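Fruit, tape and patience: an open day at Laston

Posted 21 Mar 2026

I had been meaning to visit the Laston workshop ever since it moved into the old seed warehouse at Lillcombe, and the open day finally gave me the push I needed. The engineer who looks after the two-armed table very kindly gave me the best part of her lunch break (and half a flapjack), and we talked while visitors wandered in and out behind us.

I began with the question my own children would have asked, which was why fruit. She laughed and said she gets it a lot. "People expect car parts or little metal blocks," she told me. "But everyone who comes through that door has picked up an apple. They know how it ought to go, so they can tell straight away when an arm is being clumsy with it."
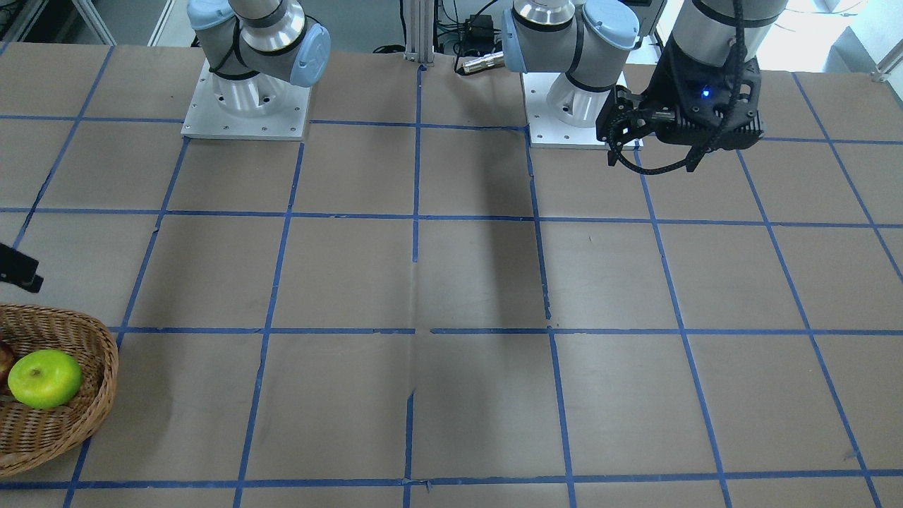 The table at Lillcombe, with its taped squares and the apple basket at the edge.

The project goes by the name of Dirkow, after a street where one of the founders once had a flat, and it has been running since last June. The aim is easily put: two arms sharing one table, tidying things into a basket and taking them out again, without getting in each other's way. I asked whether the sharing was really so difficult.

"Oh, it's the whole job," she said. "One arm picking up one apple, we had that in the first fortnight. Two arms that both fancy the same apple – that took us all winter." She spoke of the pair rather as my mother used to speak of my brother and me at the tea table, fondly but with a certain weariness.

The blue tape, she explained, is mostly for the humans. When someone jots down where a piece of fruit began, they can name a square and everyone else knows what is meant. The paper gets changed when it is too creased to bear, and she admitted that putting the tape back down is the chore they all try to dodge. "You can tell who did it by how straight the lines are. I won't say which ones are mine."

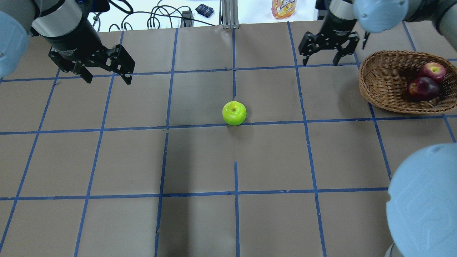 Visits and Open Days

We moved on to the visitors themselves. The workshop had expected 200 people over the day and had printed 251 name badges, a number she could only explain by saying that the last sheet had one left on it. The questions had been lovely, she said, and the younger the visitor the harder they were. One small boy had wanted to know whether the arms could tell that a bruised apple was bruised. "I had to say no, not yet. He was very disappointed in me, and I've been thinking about it all morning."

I wondered what she would most like people to notice when they watch. She thought for a good while before answering.

"The dull bits, I suppose. The waiting. An arm that holds back for a moment so the other can finish is doing something clever, but it looks like nothing at all." 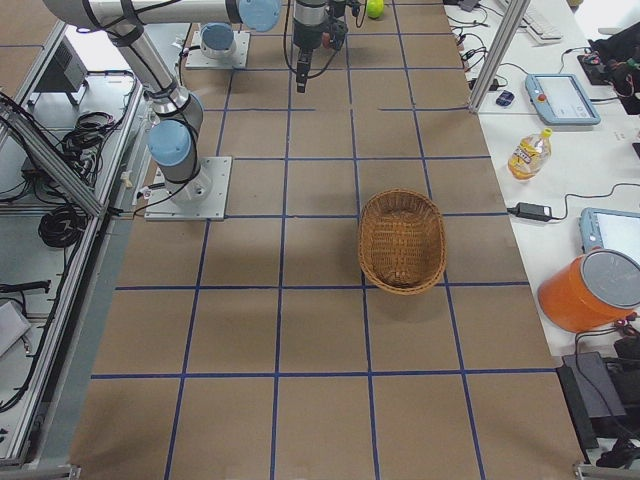 In the middle of the table: an empty basket, with the control desk alongside.

The software that decides which arm goes first is called Innes, and she was candid about its faults. It is cautious to the point of shyness, and round things still trouble it because they will roll. The team set themselves 500 tidy-ups before the open day, and they got there with a day to spare, though she remembers some long evenings towards the end of it.

Did she ever get fed up with it all? "With the apples, yes! I've gone right off them. I take a banana to work now." But not with the arms, she said, and I believed her, for she kept glancing over at the table the whole time we were talking.
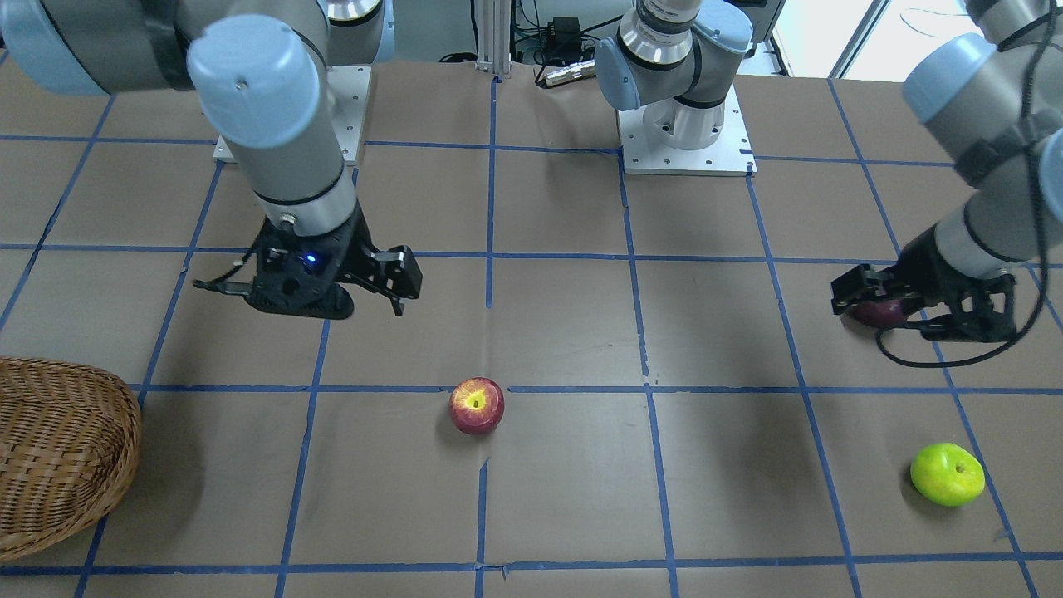 Two apples on the paper, and something smaller and darker in the left arm's gripper.

Before I left I asked what comes next for Dirkow. She would like to try softer fruit, and in time crockery, once the team feels brave enough to risk the cups. There is also talk of another open day in June, with longer hours so that people can come after work. I have already asked to be put on the list, and I shall bring my own flapjack.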